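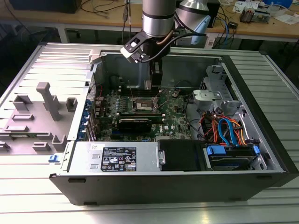
Prepared by Yu-na Yeon, process engineering, Destix
Submitted 11 April 2026 to Rocío Serrano, program manager, Kokkinos
Second interim report: robotic disassembly at the Rurnau refurbishing site

1. Status

The pilot cell at Rurnau is in daily use on the day shift. Since the first interim report the site has received 3512 desktop towers, of which 1727 were routed through the cell and the remainder through the manual benches. Work packages 1 and 2 are closed. Work package 3 (memory and processor handling) is open and is the main subject of this report. Work package 4 (transfer to the Clutdale site) has not started.

Spending is within the approved budget. One line has moved: money set aside for a second parts feeder was used for replacement fingertips, as agreed with Kokkinos in the last call.

2. Division of work

The cell does not take a computer from closed case to sorted parts. An operator opens the case, removes the side panel, lays the tower on its side and checks for damage, swollen capacitors and loose screws. The robot then works inside the case on the steps released to it so far. Drive carriers and power supplies are still removed by hand at the next station.

Processor sockets are handled in two passes. The operator opens or closes the retention frame, and the arm does the pick or place. Letting the arm work the lever was tried and dropped for now. The force needed varies too much between units of the same model, and the bent levers cost more time than the step saved.

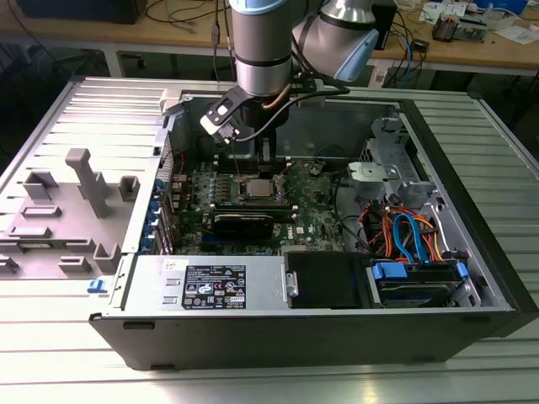
Cables remain the largest single cause of stops. A drive cable that sits a little higher than in the taught unit can end up in the approach path, and the arm halts on contact. Of 664 logged stops in the period, most were cleared by the operator in under a minute by moving a cable and resuming. The approach path was changed to come in more steeply over the board. Stops per shift fell after the change, but the record is too short to report a rate.

3. Effects on staff

No positions have been removed. The four bench technicians on the day shift now rotate through the cell in two-hour turns. Hnat Kostiuk, shift lead, keeps the rotation sheet and has asked that it not be shortened. In his view, operators who stay less than two hours do not get a feel for which units will stop the arm.

The content of the job has changed more than was planned for. At the manual bench a technician finishes one computer at a time. At the cell the same person prepares a unit, watches a cycle, clears stops and fills in the fault log. Two technicians prefer this. One has asked to go back to the bench full time and has been allowed to. The fourth had no preference.

Reported wrist and thumb strain has gone down among those who rotate. Memory latches and socket levers were the steps named most often in the intake survey. Neck strain has not gone down, and Sofia Makris (occupational health) relates this to the height of the cell table, which suits the arm better than a standing person. A height-adjustable platform has been ordered.

Pay grades are not settled. Fault logging and path correction are not in the current job description for bench technicians, yet they are done every shift. Dionysis Christodoulou is drafting a revised description with the staff representatives. We ask that the transfer to Clutdale not begin before it is signed.

4. Memory removal

The present step picks modules with the fingers lined up along the slot. Ridged fingertips replaced smooth ones after modules slipped during trials. Acceptance for this step is 500 consecutive units without damage to a slot or to the board around it. The count was restarted once, after a latch broke.
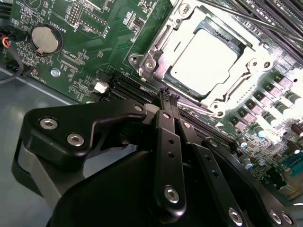 Figure 3. Wrist camera view of the gripper fingers near the memory slots, processor socket at upper right.

Glare on the socket frame is an open item. Under the present lighting the metal can wash out in the wrist camera image, which makes the frame edge hard to locate. Diffusers are on order. Until they are fitted, position is checked against the printed board markings.

5. Next period

Complete the acceptance run for memory removal.
Fit diffusers and the operator platform.
Repeat the strain survey with all rotating staff.
Submit the revised job description for signature.

One decision is requested from Kokkinos: whether operator training hours for Clutdale may be charged to work package 3. The Rurnau technicians would give the training, and their bench hours would need cover during that time.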